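Is the Zilthorpe open day worth it if you don't work in robotics?

Shona Dow
My brother-in-law wants us all to go to the robot demo in October. I run a flower shop. Will I be bored, and can visitors try anything?

Tiago Quintela
I went last year. The bottle gets picked up, the bottle gets put down, people clap. I clapped too — you get swept along.
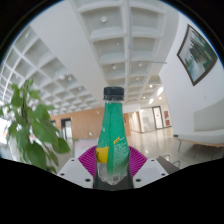

How long should we allow?
Two hours covers the talk and the demo, plus the line for coffee.

Seo-ah Kwak
They let visitors have a turn after the talk. Sign up at the door, 200 places, and they go fast. Skip the Briltex lecture unless you like slides.

Ji-hoon Noh
parking is bad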